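Callholm opens orders for its two-arm tabletop kit, and I can finally talk about it

GIRNIVHOLM, January – I'm Sibusiso Ngcobo, I run the small team at Callholm, and I've been itching to write this one!

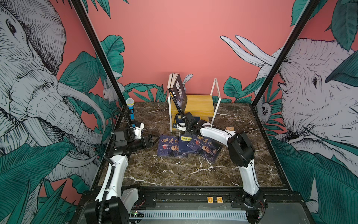
Starting this month you can order the Baluyot, our tabletop kit for labs, schools and anyone who has a spare table and a bit of patience. You get two arms, a front rail to mount them on, grippers, cabling and the software, and most people on our test list had it moving in 2 hours (my own first build took 5, but I'd lost a bag of bolts).

We've spent a lot of the past year on books. They slide, they flop open, they lean on each other – and putting one back on a shelf is a lovely hard job for a pair of arms. So the kit ships with 9 practice tasks, and shelving is the one I keep going back to. It still fumbles thin paperbacks now and then, and we're working on that.

Our distributor Brandico is taking orders now, with the first boxes going out in 10 weeks. Schools get a discount, just ask when you order. If you write for a magazine or a blog and want to try one, drop me a line at the Callholm press desk – I answer those myself, usually before lunch.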